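About Perar

Perar supplies fresh citrus by subscription to 297 households and small offices. Fruit is bought from two packing houses, Iyer and Vistetti, and delivered as whole fruit – oranges, mandarins and smaller seasonal varieties.

Mixed lots are separated by size and color. Greenish fruit is assessed apart from fully orange fruit, as skin color alone does not establish ripeness.
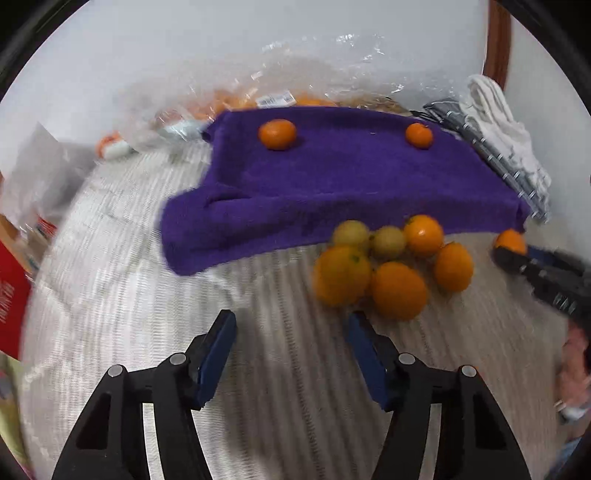
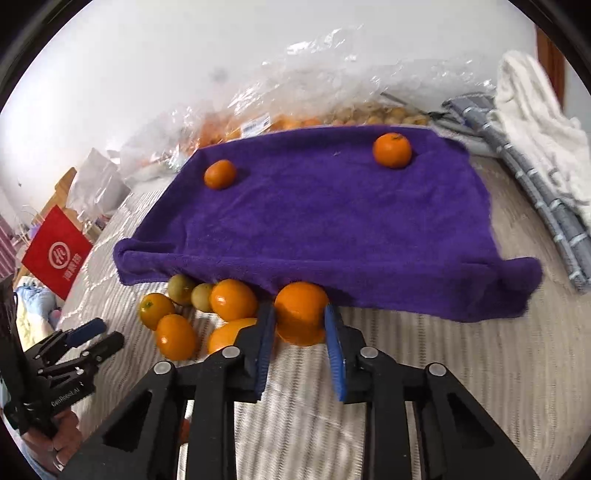
Oranges on and in front of a purple towel.

How long does citrus keep at home?
Most oranges last a week at room temperature and longer in the refrigerator. Soft or leaking fruit should be removed from the rest.

The standard order is 5 pounds. Order changes are accepted until noon on the day before delivery through Zornby, our ordering system.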